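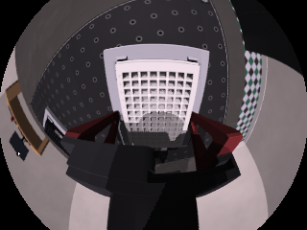 Domadura 抽屉分隔盒(浅款)

先交代一下,我是 Lindska 小店的店主,从2011年开始卖收纳用品,店里上架的东西基本都在自己家里先用过一阵子。这套 Domadura 是我家厨房用得最久的,所以这一页写得有点啰嗦,赶时间的朋友直接拉到最下面看规格就行~

我家厨房抽屉以前什么样呢?开瓶器压着橡皮筋,橡皮筋缠着量勺,想找个削皮刀得把手伸到最里面摸半天。试过鞋盒剪开当隔断(别笑,好多人都这么干过),也买过那种带弹簧的伸缩隔板,用力一关抽屉就歪。后来换了这套,总算消停了。

套装里有长条、方形、窄条3种尺寸,随便拼。长条放筷子和擀面杖刚好,方的我拿来装茶包和封口夹,窄的放吸管、温度计、牙签盒这些零零碎碎。盒子底下有硅胶脚垫,开关抽屉不会跟着跑。四个角是圆的,抹布一擦就干净,面粉也不卡缝,这点我特别喜欢!

颜色有米白和灰绿两种。米白耐看,就是放咖喱粉、辣椒粉的话时间长了会染一点色,我家那个已经微微发黄了,介意的选灰绿吧。

下单前一定一定量一下抽屉内部的净高,是里面,别量面板。盒子高5厘米,加上脚垫再留一点余量,抽屉内高有6厘米就够用。老式橱柜的抽屉有时候后面会有一根横梁,记得量到横梁下面。长宽拿不准的话,把尺寸发给客服,我晚上一般都在,可以帮你排一下怎么拼。

有朋友问和 Selside 那款比哪个好。Selside 的壁厚一些,拿在手里更有分量,适合放重的刀具;Domadura 轻,单手就能整个端出来洗。我自己厨房用 Domadura,工具抽屉用 Selside,各有各的用处。

清洗:温水加一点洗洁精就好,洗碗机可以放上层,别开高温烘干。我烘过一次,窄的那个有点翘,放回抽屉压了几天才平。

规格
品名:Domadura 抽屉分隔盒(浅款)
材质:PP,硅胶脚垫
高度:5厘米
颜色:米白/灰绿
可搭配:Kurup 防滑抽屉垫(另购)
发货:付款后3天内发出,四月补货期间可能要晚大概3天
退换:没用过、包装还在的都可以退,单个尺寸也能换

灰绿窄条目前缺货,想要的点一下到货提醒。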